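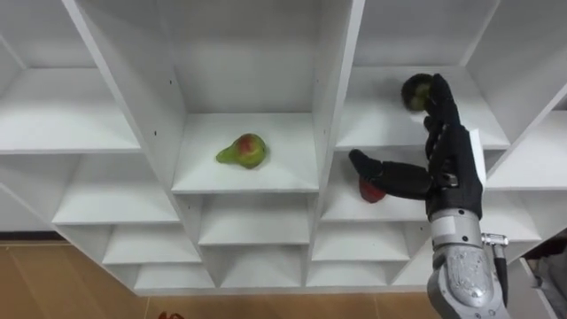 Zerthorpe Kitchen Tapes: about this collection

Hello, and thank you for looking in! This folder holds 533 short home recordings of songs, half-songs and humming, made by a loose circle of friends who like to write music quickly and worry about it later. I'm Ashraful Ekanayake, and I look after the files, which mostly means I rename them when people send me things called "new new final 2."

What you get

Every recording is a mono WAV file with a small text file beside it that shares its name. The text file gives the key (if there is one), the tempo, the instruments and whatever the writer felt like saying. Some people wrote a paragraph and some wrote "sorry, dog." I left all of it alone, because the notes are half the fun for me.

The folders

terirar – songs with words, finished or close to it
zostov – instrumentals, a good many of them on one very tired upright piano
brunton – scraps, hummed tunes and anything under 93 seconds

The names come from our old band names, none of which lasted long enough to need a second poster.

How the songs were made

Most of them come from writing days held each April. Everyone starts after breakfast, works alone, and stops at supper, when we play everything back in a random order. There were 13 of us at the largest one, and the playback ran so late that the last 6 songs were heard over toast.

Known problems

Tempos in the brunton folder are guesses, mine mostly, tapped out on a tabletop. A few of the zostov files have a low hum from a bad cable that I have since thrown away. Two writers tune a little flat on purpose, so please don't "fix" the pitch and send it back to me (it has happened, and it was kindly meant).

Using the recordings

You may listen, remix, sample, sing along and teach from them freely. If you release something, please credit the writer named in the text file, and do send me a copy – I would love to hear it! The one thing we ask is that you don't sell the recordings just as they are.

Changes

3 January 2022: added lyrics for the terirar folder, and corrected the key on "Gravel Waltz," which I had wrong for years.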